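Teaching by hand, teaching by remote – speaker notes
Sondeck practice evening, August

Before I start: water, clicker, and slow down on the first page. I always rush the first page.

Good evening, everyone, and thank you for coming in when it's still so nice outside. I have 30 minutes, and I'd like to leave plenty of that for your questions, so wave at me if I'm going on too long about chargers. I can go on for a very long time about chargers.

Most of you came up through Drillora, where you wrote every move down as a point and a speed. What we do in the Agbenyega project is a good deal more homely than that. A person does the job through the arms, we record it, and then the person does it again. A model learns from the pile of recordings. So the quality of the whole thing rests on how one patient human being moves on an ordinary afternoon, and that's what I want to talk about tonight.

(Ask for hands: who has ever driven an arm? Wait for it. People are shy.)

There are 2 ways we give a demonstration. The first is by hand, where you take hold of the arm itself and walk it through the motion. It's lovely for beginners, you feel the weight and the joints, and you learn very quickly where the elbow wants to go. The trouble is that your own hands and sleeves end up in the recording. The second is by remote, where you stand back and the arms copy what you do with the controls. It feels clumsy for the first hour – please believe me that it passes.

Next page. Let this one sit a moment before talking.

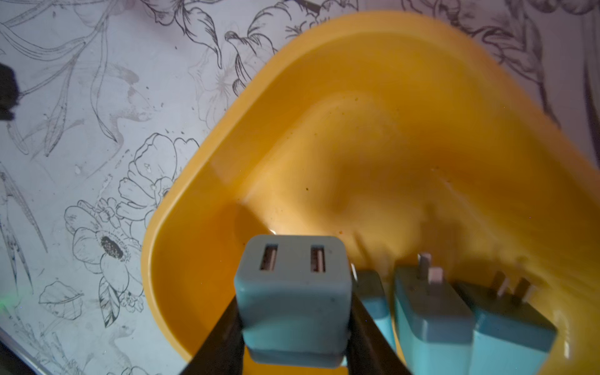
Wrist view: light blue charger held low on its sides, USB ports up.

The lesson I'd like you to take home from this is about the grip. Look how low the fingers are. When people are new they grab whatever part they reach first, and with a small cube like this one, a high grip gives you very little to work with when you want to set it down. Come in slowly, get both fingers level, close, and then count to two in your head before you lift. The pause feels silly. Keep it in anyway, and keep it the same every time.

And do mind the neighbors! With other chargers leaning close by, a finger has to find its way in between them. If you bump one, don't panic and don't stop the recording. Fix it calmly and carry on, because we want the model to see a recovery now and then.

(Story about my first session: 44 tries, 40 of them kept. Tell it short. Mention the coffee.)

Now let's step back and talk about two arms.
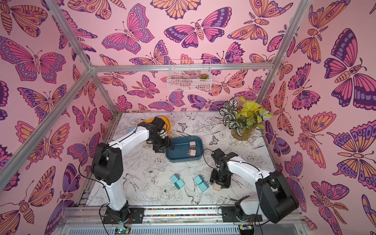

Both arms at the table, teal tray at the back, pink and teal chargers in play.

With two arms, you have to decide what each one is for, and I'd ask you to decide before you press record. Here one gripper is at the rim of the tray and the other is over the table with a pink charger between its fingers. If you let both wander, your recordings will wander too. Gulten, our playback tool, will show you this without any mercy, so watch your own runs at the end of each session.

Questions. Repeat each one aloud for the back row.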